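Ceiling first, then everything else

Apr 5, 2018

The lease on the Kershaw building was signed in February and I've been collecting notes on the fit-out since then. A few people asked for the parts list and the reasoning, so I am writing it up in the order I would do it again, which differs from the order in which it was done.

The starting condition was a suspended grid with mineral tiles, most of them stained. The clear height under the grid was low enough that a tall person could push a tile up without a ladder. Above it was a void full of pipe, conduit and abandoned cable. Terence Bramwell, who did the survey, measured 613 mm between the tiles and the underside of the slab. That is a lot of room volume to give away to dead telephone wire.

We took the grid out. The work took 3 days, most of it spent carrying tiles down the stairs and sorting live cable from dead. Every cable got a continuity check at both ends before it was cut. I would not skip this even if the drawings look good. Ours did not show the feed to the stairwell light, and Terence found it by tracing it back by hand.

Once the void was open, the choice was between boxing in the services and painting them. Boxing in would have meant new framing around each beam and an access panel at every valve and junction box. Painting meant cleaning, masking, priming and spraying. We painted. One color, white, on the slab, beams, pipes and conduit alike. A contrasting color on the pipes looks good in magazines, but it also draws the eye to every bracket and every bend, and ours had been run by several contractors with different ideas about straight lines.

Some notes on the paint. The metal conduit needed an adhesion primer. The older pipe had a gloss finish already and had to be scuffed first. Bare concrete soaks up the first coat and looks terrible until the second. We used a dry-fall product from Javo, applied with a rented sprayer, and the overspray did land as dust as advertised, but only where the drop was long enough. Close to the walls it was still tacky when it arrived. Mask the walls all the way down.

Valve handles and anything with a label stayed masked. Lorraine Ashworth made a plan of the valves with a number for each and hung it inside the electrical cupboard. She also photographed every run before spraying, and I have already had to use those photographs twice.

Lighting came next. I had priced LED panels, but they are made to drop into a grid and we no longer had one. Suspended linear fixtures would have worked and the quote from Zollent was fair, but the existing fluorescent battens were in good order, and the money was needed for the floor. We kept the fluorescents and remounted them directly, with new tubes throughout. Buy all the tubes in one batch. Color temperature printed on the box is a category, and two tubes from different batches with the same number on them will not match against a white ceiling. I ordered 14 at once and put the spares in a labeled carton on top of the cupboard.

The one thing I would change is the switching. The lights are wired in 2 circuits that divide the room front to back. Dividing it by distance from the windows would have been more useful, with the window side off for most of a bright day. Subira Mussa pointed this out when the conduit was already painted.

Air conditioning stayed ceiling-mounted. The contractor wanted to move it to a wall, which would have shortened the drain line, but also put the outlet level with people's heads. On the ceiling it throws air above the desks. The condensate line has to fall continuously to the outlet, and the beams do not make that easy. Ask for the slope to be checked with a level before the line is clipped. Also ask for the filter to be pulled and cleaned after the painting is finished. Ours had been bagged during spraying and still had a film of white dust on it.

Acoustics got worse, as expected. Hard walls and a hard ceiling return everything, and a chair leg scraping at one end of the room was clear at the other. Removing the tiles removed most of the absorption. Lorraine Hulme lent me a meter and I took readings with the room bare and again with furniture in it, and the furniture did more than I had assumed. Upholstered seats help. Felt pads on chair legs help more for the money. I have samples of an absorber panel from Jelari that screws straight to the slab between beams, and I'll post measurements when there are enough of them up to mean something.

Maintenance so far has been light. The tops of the pipes collect dust, and a vacuum with an extension wand deals with it. Touch-up paint is in a sealed can with the product code written on the lid. Theda Haberkorn has been doing the touch-ups with a small foam roller, which leaves a texture closer to the sprayed finish than a brush does. White pipe shows every scuff from a ladder – wrap the ladder tops in cloth before leaning them on anything.

Remaining items are the two-way switch by the far door, the missing cover plate on the junction box near it, and a decision on the absorber panels. The cover plate is a standard size and has been on order for longer than the entire ceiling took to paint.
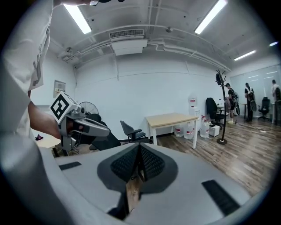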